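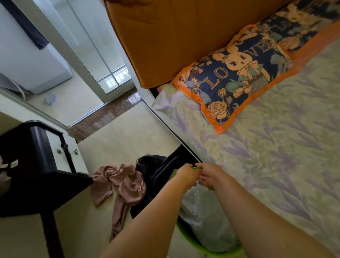 Wash day is moving at the Gronow Street guest rooms, and I for one am thrilled! From Wed 31 July the bedding gets changed in the mornings, so if you're staying with us you'll see baskets on the bedroom floors before lunch and fresh sheets on by the time you're back from the lake.

Jaxon Zacharias has taken over the laundry list (he asked for it, I swear) and he's already sorted the linen closet, all 200 pieces of it. The plain whites go in one load and the prints in another - so the leafy lavender sheets and the navy bunny pillowcases with LOVE on them won't share a drum with the towels anymore. I'm very fond of those bunnies, orange ruffles and all, and so are most of the kids who stay.

If you'd like your bed left alone, hang the card on your door by 8 the night before. Got washing of your own? The machines downstairs are free for guests after supper, and there's a line out back. Spare pillows are still in the hall cupboard, so just help yourself.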